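Allow Bench Safety Kit: three months in

41 comments | 56 shares

I've had the Allow kit on and around our two-arm table since July, which is long enough to have stopped being polite about it. It's sold as a good practice kit for small teams running light robot arms on a bench, the sort of outfit that has three people, one kettle and no safety officer. You get a thick ring binder, a set of laminated cards, a roll of floor tape, a bag of cable ties and sleeves, two lockable tags, a push-pull force gauge and a year of access to the updates. Ours came through Verhoeven, who were quick and packed it well.

I paid for it myself (well, the workshop did, but I signed for it and had to defend it at lunch). Nobody sent me a freebie.

The binder first, as that's where most of your money goes. It's good! I was expecting a lot of shouting in capital letters and what I got was 12 short chapters in plain English, each one ending with a single page you fill in for your own table. Who can start the arms. Where you stand when they're moving. What speed you're allowed to run at while somebody is within reach. It keeps telling you that it doesn't replace the proper standards or a proper risk assessment, and it gives you a reading list at the back for when you're ready to face those. I found that reassuring, because I've bought cheaper guides that rather let you believe you were finished once you'd read them.

The chapter I've used most is the one on shared reach, meaning the bit of table that both arms can get to. We do pick and place with household bits and pieces, and for ages our rule was more or less "don't let them bump". The binder makes you draw the table from above, shade in each arm's reach, and then decide who gives way in the overlap. Ours took an entire afternoon and two rubbed-out versions. We ended up with one arm doing the moving while the other parks well back, and a spoken "clear" before they swap. It feels daft saying it out loud for the first week. Then it stops feeling daft and you notice when somebody forgets.

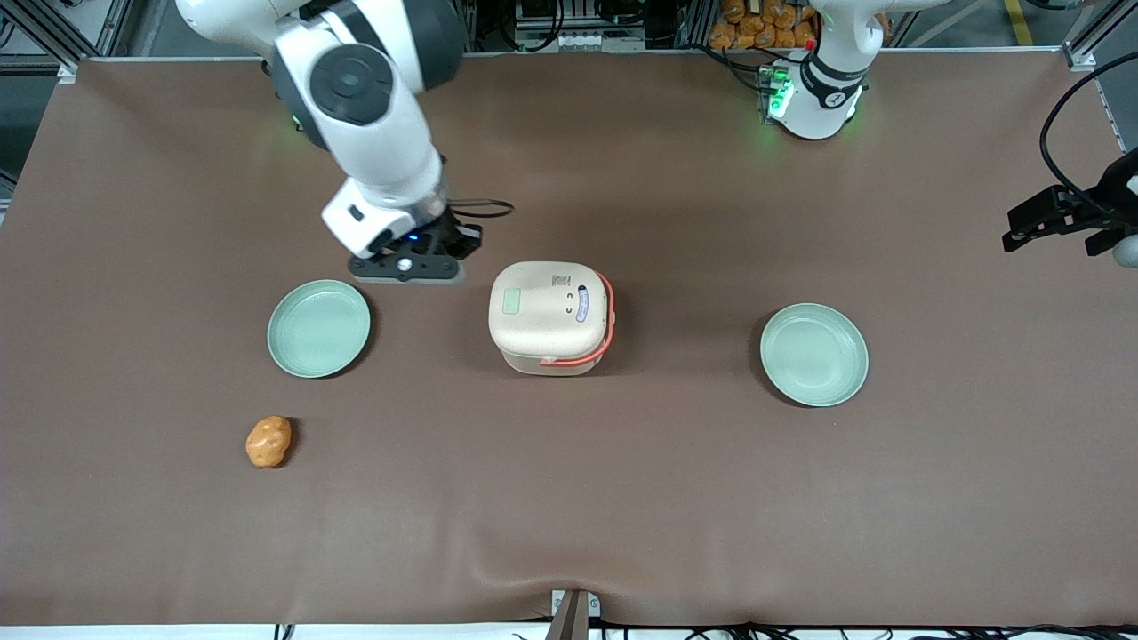 The cards are more of a mixed bag. There's a start-up card, a shut-down card, a "something's gone wrong" card and a blank one. The start-up card is the star. It's short, it's in the order you'd really do things, and it asks you to test the stop button before every session and not once a month when you remember. The shut-down card is far too long and by the third week we were all skipping the last few lines, so I've rewritten ours on the blank. The text on all of them is also quite small. If you wear reading glasses you'll be fetching them, and a card about emergencies ought to be readable from the far side of a table.

Floor tape: fine. It's tape. It stuck, it's bright, and a couple of corners have lifted where we wheel the trolley through. The advice on where to put it is worth more than the roll itself, and I'd have got it wrong on my own - I would have followed the edge of the table, and the binder has you work from how far the arm could swing with something held in the gripper, plus a margin for a person leaning in.

Now the cable chapter, which I have feelings about. It wants every cable sleeved, labelled at both ends and routed so that it can't be snagged by an arm at full stretch or by a foot. I agree with every word and I'm still only halfway through doing it. The sleeves in the kit are decent quality but there are nowhere near enough of them for a two-arm setup. I had to order more, and they weren't cheap. If Allow are reading, please either double the bag or say on the box that it's meant for one arm.

I like what it says about table coverings as well. I hadn't thought of a cloth as something that needed a rule, but it wants it fixed down at the edges and looked over before each run, with a note of who looked. Same goes for whatever you're picking up. You write down the heaviest thing, the most awkward thing and anything that could tip, and you try those slowly first. Sensible stuff.

The force gauge is the weak link. It does work, but the display fades out if you look at it from an angle and the zero wandered on ours until I left it switched on for a bit before using it. We borrowed a Prernum gauge to compare and the readings were close enough for our purposes, so I've kept it. I wouldn't lean on it for anything formal.

I did look at the Dirkillow pack before buying. It's cheaper and the cards are bigger (hurrah), but you get a leaflet where Allow gives you a binder, and there was next to nothing in it on two arms sharing a space. If you've got a single arm and a tidy bench it may be all you need.

Maarja Siliņa, who trains our new starters, has taken the binder over completely and now makes everybody read the first four chapters before they touch the controls. There was grumbling. I grumbled too. But the questions people ask afterwards are much better ones, and the logbook page (a simple sheet for near misses, no names needed) has been filled in more often than I'd have guessed. Most of it is small stuff like a dropped plate or an arm started while someone was still tidying up, and we've changed two of our own rules on the back of it.

Updates so far: one, a revised page on working alone in the evenings. It arrived as a file you print and punch yourself. Fine by me, though the page numbering is now a bit odd.

Would I buy it again? Yes, for the binder and the start-up card. I'd budget for extra sleeves and a better gauge. Four stars, and I'd happily make it four and a half if they fixed the print size.

Was this review helpful? 900 people said yes

Contact us | Copyright and terms | Back to top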